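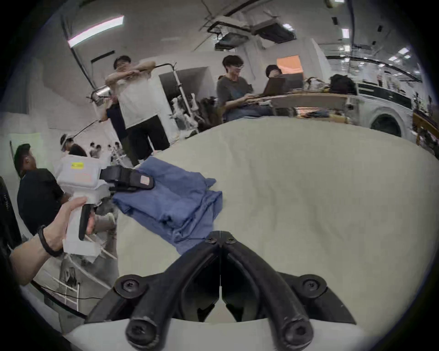 Working on a blue cloth with a hand-held gripper, Skuledura lab.

Visit report: Skuledura, March 17, 2024

We went to Skuledura to see how they apply their house rules for hand-held grippers. The rules run to 3 pages and were written with Jodis, who also supply the training course. Our own shop has nothing in writing yet.

The first page deals with the person holding the tool. Fingers stay off the trigger until the jaws are at the work. Anyone new does 102 practice picks before their sessions count. 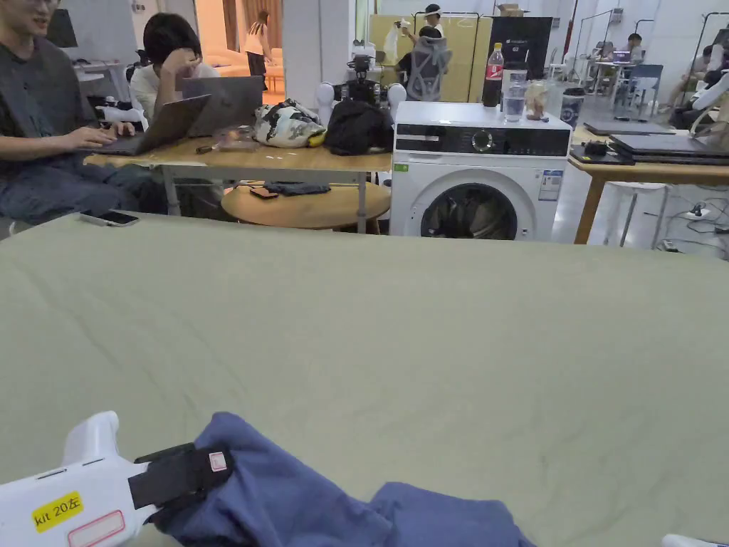
Labeling takes up most of the second page. Every tool gets a kit number and a side, and a session sheet without both is sent back. The label on the one at the cloth table reads "kit 20左", the last character being "left". We had been marking ours by kit only, and I plan to change that. Labels are checked every 500 cycles and replaced if any character is hard to read.

The last page covers the room. Drinks and phones are supposed to stay off the work surface, and cables are to be kept out of the walkways. I asked how strictly this is applied. The answer was that they log each breach and go over the log every month. The log stood at 232 entries.

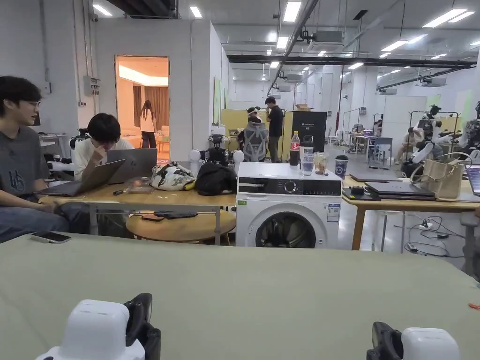

Two grippers at the table, with the washing machine behind.

We asked for a copy of the session sheet and should have it before the end of March. The section on storage is still a draft.

Related
Visit report: Âu assembly hall
Ullow open day, notes on guarding
Gripper label template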